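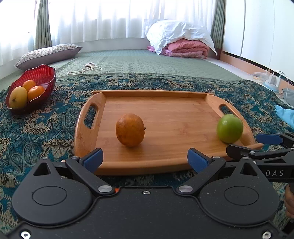 I've been selling hand tools out of my little shop for long enough to have opinions about hex keys, and the Plonidura Long-Arm Set is the one I keep in my own kitchen drawer. Most people own a bent little key that came in a bag with a bookcase. It works fine until the day you need real grip, and then it rounds off either itself or the screw and you're stuck with a wobbly chair for a year. Once you own a decent set you start noticing socket heads everywhere, like the two in the bottom corners of that black body up top, and you'll want the right size within reach (I can't walk past a park bench anymore!). Strollers, bike stems, bed frames, desk lamps, faucet handles. It's a long list and it gets longer every time I help somebody at the counter.

Plonidura Long-Arm Hex Key Set, metric
Keys: nine, from 1.5 mm to 10 mm
Weight with holder: 361 grams
Long end: ball tip
Short end: flat cut, chamfered
Holder: two-part, folds open
Price: $29
In stock, ships from our own shelves

Why I like it

The ball end is the thing. You can come at a screw from an angle, which saves you taking half the chair apart to get a straight shot at it. Spin the screw most of the way in with the ball end, then flip the key over and use the short flat end for the last bit. Please don't put your full weight on a ball tip. The neck behind it is thinner than the rest of the key, and I've had a few come back snapped right there, always with a story about a pedal or a rusty gate hinge.

The second thing is how they fit. I tried these against the Bimow set I used to carry, and the Plonidura keys sit tighter in the socket with hardly any play. Bimow makes a nice T-handle and I still sell it, but their small keys were always a touch loose for me. If you've ever felt a 2 mm key start to slip in a cabinet knob set screw, you know that awful greasy feeling, and you'd pay a few dollars more to never have it again.

The holder is good too, and I'm picky about holders. It opens like a book, so you can pull out the 3 mm without dragging the 2.5 and the 4 along with it. The sizes are molded right into the plastic next to each slot, big enough that I can read them without hunting for my glasses. My only gripe is that the 10 mm key takes a good hard tug the first dozen times. It loosens up after that.

Where I use mine

Mostly at home, to be truthful, and mostly at the table. I fix things in the evening with the radio on and whatever dish is closest to hand to catch the screws. Use something with a rim! A screw that rolls off a table goes under the fridge every single time, I don't care how far away the fridge is. I've used saucers, jar lids and a muffin tin. The muffin tin is wonderful if you're taking apart something with several lengths of screw, and you can go around the cups in order and then work backward when you put it together again.

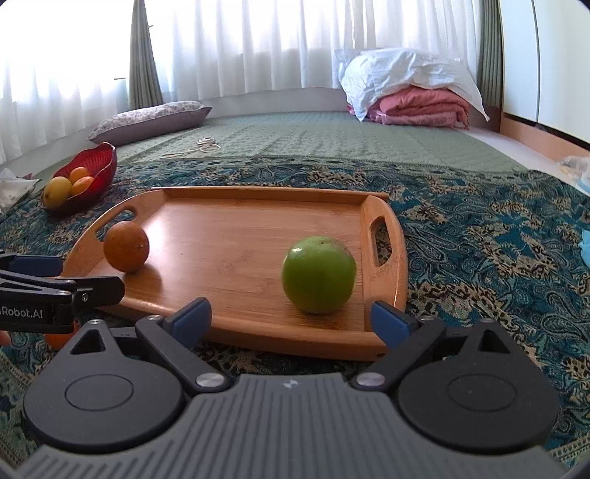
The other habit I'd push on you is cleaning out the socket before you put the key in. Paint, floor grit, bread crumbs, dried sunscreen on a stroller, all of it keeps the key from seating fully. A wooden toothpick does it. Then push the key all the way down, feel it bottom out, and only then turn. I think half the stripped screws I hear about were turned with the key sitting two-thirds of the way in.

If a screw is already a bit chewed up, try a rubber band laid flat over the socket with the key pressed down through it. It doesn't always work, but it has saved me a few times and costs nothing. If that fails, come see me about an extractor, or get the Jugah one further down this page.

Metric or inch?

The question I get most. Flat-pack furniture, bikes and nearly everything made in the last while is metric, so start there. Older American furniture, some exercise equipment and a lot of guitar hardware will want inch sizes. The trouble is that some of them are close enough to fool you. A 4 mm key will go into a 5/32 socket and feel perfectly fine, and those two really are near enough to swap in a pinch. A 5 mm in a 13/64 is all right too, if you ever meet one. But a 3 mm in a 1/8 socket is sloppy, and that's where people get in trouble. If it rattles, stop and try the other system.

Plonidura does an inch set in the same holder. I carry it, but I don't keep as many on the shelf, so send me a note first if you need it in a hurry.

Care

Wipe them down now and then with a rag and a drop of light oil. The finish is a dark oxide, and it will rust if you leave the set in a damp garage or a wet bike bag (I did the bike bag one, my own fault). Steel wool takes off light rust. If the flat end gets rounded after years of use, you can grind a millimeter or so off the tip and square it up again, so go slow and dip it in water as you grind to keep the steel from losing its temper.

Returns and the guarantee

We've sold more than 4,000 of these through the shop, and I replace any key that twists or chips in normal use. Send me a photo, tell me the size, and I'll mail you a single key so you don't have to ship the whole set back. I don't cover keys used with a length of pipe slid over the end. I can tell! There's a mark.

Unused sets can come back any time before the end of the following month. Postage on returns is on you, unless I sent the wrong thing, in which case it's on me.

Goes well with

Bimow T-handle, 5 mm, for bike people and anyone building a lot of furniture at once
Jugah screw extractor, small, for the ones already past saving
Fullitz magnetic pickup wand, for under the fridge

Orders placed before 2 p.m. go out the same afternoon. We close for stock count in June, and anything ordered that week waits until we're back at the counter.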